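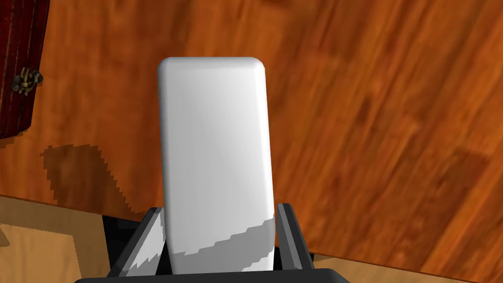 Figure 4. Rounded white block with a stair-stepped shadow edge on the front face.

4. Setting Up Shadows in Kidoritz Viewer

Shadow settings are stored with the project file. Display settings, such as window size and background color, are stored on the workstation and do not travel with the project.

Before you start
Save the project under a new name. Projects saved with the Bokden light format open in read-only mode until they are converted (see Converting Older Projects).

Adding the main light

1. Open the Lights panel and select Add > Directional.
2. Enter a name. Names may contain letters, numbers and hyphens. Spaces are replaced with hyphens on save.
3. Set the direction with the dial or type the angles into the two fields.
4. Turn on Cast Shadows.
5. Press Apply. The preview redraws once.

Note: Only one directional light can cast shadows in draft mode. If a second one is turned on, the first is switched off without a message.

Setting the shadow map

1. Select the light and open the Shadow tab.
2. Under Map Size, choose Low, Medium or High. Low is the default.
3. Set Coverage so that the yellow outline encloses the objects that need shadows. Coverage that is much larger than the objects spreads the map thin and produces visible steps along shadow edges.
4. Set Filter to Soft if steps remain after Coverage has been reduced.
5. Adjust Bias in small increments. Low values cause striping on lit faces – high values detach the shadow from the object that casts it.
6. Press Apply, then save.

Caution: Changing Map Size discards all baked shadows in the project. There is no undo for this step. Export baked shadows first with File > Export > Tikkanen Archive.

Memory
The High setting reserves 994 MB of graphics memory for each light that casts shadows. If the memory is not available, the viewer falls back to Medium and writes code 139 to the log. Close other open projects and press Apply again.

Checking the result

1. Set the zoom to 100 percent. Shadow edges cannot be judged at other zoom levels.
2. Look at large, pale surfaces first.
3. Rotate the light a few degrees and check the same surfaces again.
4. Switch to final mode and repeat.

Note: Projects shared through a Fovska server keep the Map Size of the last user who saved. To prevent changes, select Lock Lights in Project Properties before uploading.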